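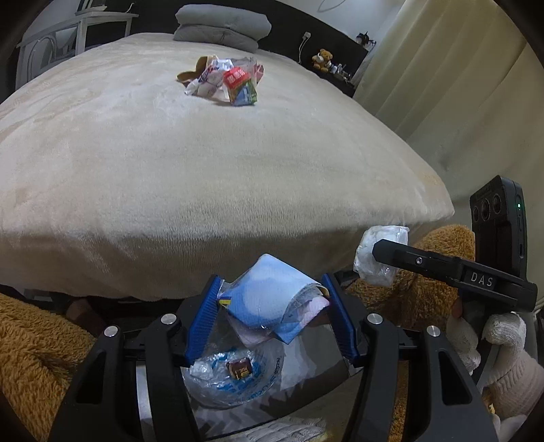 Please put in a good word for the bedside ledge, was what came back from Hestberg when we sent our last report round, because a bedroom can be spotless and still feel like someone else's if the little things have been swept off into a drawer. Several other households said much the same, and we have taken it to heart.

So, to bring you up to date since June. As you know, the bedrooms strand is the part of the Flarnitz home tidying project that your grant pays for, and it has grown into the part people ask about most. We have now worked with 50 households, and of the £1,629 set aside for bedding, bags and laundry costs we have spent £381, so there is plenty in hand for the colder months, when the heavy blankets come out and everything takes longer to wash and dry.

Our usual order of work has settled down nicely. Wrappers and bits of packaging come off the bed first, before anyone so much as touches a pillow. Then the pillows are lifted and plumped, the blanket is drawn up and smoothed from the headboard end, and the ledge is left until last. A teddy bear stays where its owner likes it! Bottles are only moved for dusting and go back in the same spot, and we have become rather strict with ourselves over that. 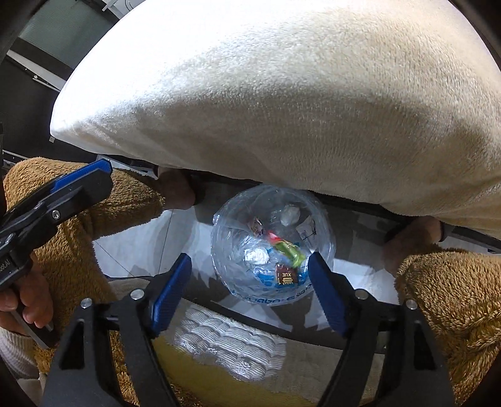
Bedrooms strand lead, Adams Bondier

Pillows have been the happy surprise of this period. The soft fleece covers are lovely to lie on but they do hold on to crumbs, and a big pillow is an awkward thing to manage, so we now suggest taking it from underneath with both hands and giving it a good shake well away from the clean blanket. A clear plastic bag kept close by takes the tissues and sweet wrappers as they turn up, and being able to see into it means a stray earring or a button has a fair chance of being spotted before the bag is tied.

We did fall behind in one respect. The printed bedside cards promised in the plan are still in draft, and 3 households have asked for larger lettering, which we would like to get right before paying the printer. We expect to send you a proof with the next report, together with the laundry receipts.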